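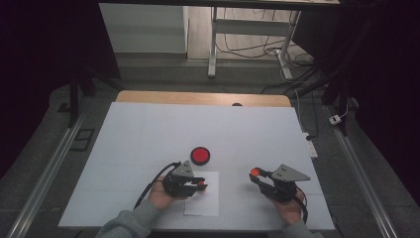 Home Talks Notes Archive Contact

Setting a table for one job
Speaker notes, Trilok Bisht, Tuesday session

Slide 1. Wait for the door to stop banging. Say hello. Do not apologize for the title, it was the best of a bad list.

My subject is the top of a table. I have twenty minutes on it and I could do forty, so someone at the back please wave.

Slide 2. White sheet over the table. People ask why cover a perfectly good wooden top. Wood has grain, and grain is busy. Put a sheet of paper on bare wood and you look at the wood. I say this as a man who paid 384 dollars for a wooden table and now keeps it under a bedsheet.

Leave a strip of wood showing at the far side. Purely taste. Janell disagrees and covers everything to the floor, and Janell's tables look like they are waiting for a magician.

Slide 3. One red thing. A round red disc near the middle of a white sheet will do more for you than any amount of labeling. Vusa tried a version with five colors and I have the complaints in a folder.

(Pause. If no laugh, move on. There was no laugh in September.)

Slide 4. The paper. White paper on a white cloth sounds like a mistake. It isn't much of one. The paper comes out slightly whiter than the cloth and you can find it fine. Lay it square. A crooked sheet bothers a room for the full hour and they will blame the speaker.

Just below the disc, a little to the right, close enough that both hands can work over the paper without traveling. Dead center under the disc is also legal. I find it smug.

Slide 5. Cables. Let them loop out to the sides, away from the paper. Under the desk behind you they may do as they please, and they will. I once spent 149 dollars on cable clips from Jademex. They are in a drawer, tangled.

Power strip on the floor, at the side. I used to keep mine on the table, next to my coffee. Next slide.

Slide 6. Floor. Gray carpet forgives. Orozco has a pale floor all the way through and sweeps it twice a day, which he brings up.

Slide 7. Things I have removed from my own table: pen cup, second pen cup, a stapler I was fond of, the coffee.

Questions. If asked about ironing the sheet: yes, I do. If asked whether it matters: skip to the break.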